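Getting a Grip on the Toy Situation (and Keeping It)

I had one of those mornings in March when I stepped on the same building block twice before coffee. Twice! We have two kids, one living room and a hallway closet that used to hold coats, and I've been working on the toy problem ever since. Some of what follows I figured out myself, some I stole from friends, and one tip came from my mother-in-law, who will be pleased to see it in print.

Start with the floor

Don't start with shelves, and please don't start by shopping. Pick a time of day when the kids are out or asleep, sweep every loose toy in the room into one big pile, and sit down next to it with a drink. I sorted mine into grocery bags: blocks, puzzles, cars, dolls and their tiny shoes, art stuff, and one bag marked "what even is this." That last bag was the fullest. Most of it was broken bits of plastic and I don't miss a single piece.

Puzzles out of their boxes

Cardboard puzzle boxes last one season in our house, if that. Now each puzzle goes into a zippered mesh pouch (I bought a pack of 14 and wish I'd gotten more) and I cut the picture off the lid and slip it in too. Before you bag them up, flip all the pieces over and put a mark on the back of each one in colored pencil, a different color or symbol for every puzzle. Then when you find a stray piece under the couch you know right away where it lives. My friend Mireille Le Goff uses little rubber stamps for this and hers look much nicer than mine.

Cleaning foam toys

Foam gets grubby fast, especially the light colors. A bowl of warm water with a small squirt of dish soap and a soft cloth will take off most marks. For the corners and any cutouts I use an old baby toothbrush, going gently, and then wipe again with plain water. Skip the bleach and skip the scrubby side of the sponge, which chews up the surface (ask me how I know). Stand the pieces on edge on a towel and let them dry all the way before they go back in a bin, or you'll get that damp basement smell. 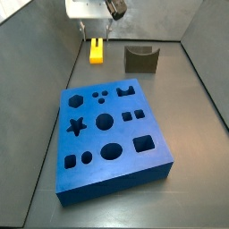 Blue foam with shaped cutouts, and a couple of loose blocks.

Wooden blocks are a different story. No soaking, ever! A barely damp cloth, a quick dry with a dish towel, and if they feel rough, a few strokes of fine sandpaper along the grain. I do ours on the back steps so the dust stays outside.

Bins you can see into

I had those pretty fabric cubes for years, the ones with the little handles, and the kids would dump out all of them looking for one dinosaur. Clear bins fixed that overnight. Get the low, wide kind, because in a deep bin everything good sinks to the bottom. I leave the lids off for anything used daily and save the lids for the closet.

For labels, I draw a quick picture next to the word so my four-year-old can put things away too. Wide clear packing tape over the top keeps the jelly fingerprints off.

The swap shelf

My mother-in-law's tip, as promised: keep half the toys out of sight. I pack a couple of bins onto the top closet shelf and trade them out when the whining starts. Toys that were "boring" come back like it's somebody's birthday. She did this with her own three and swears she bought almost nothing between Christmases.

Small parts

Lost one piece of a set? Start a stray jar. Ours sits on the bookcase, well above toddler height, and every odd peg, wheel and game token goes in there until its family turns up. I empty it when it's full and whatever hasn't been claimed goes.

A few odds and ends

A dustpan is the fastest way to scoop up tiny bricks. A bedsheet spread under the play area is even better, just gather the corners and pour. Bath toys go in a mesh bag hung off the faucet, and squeeze them out first or you'll be sorry.

Stickers on wood come off with a dab of cooking oil left on for a few minutes, then a wipe with soapy water. Try it on a hidden spot first.

Leena Kokkonen wrote in to ask about crayon on painted walls. I've had good luck with baking soda on a damp cloth, rubbing very lightly, but flat paint can go shiny on you, so test behind a door. If anyone has a trick for marker on a lampshade, I'm all ears!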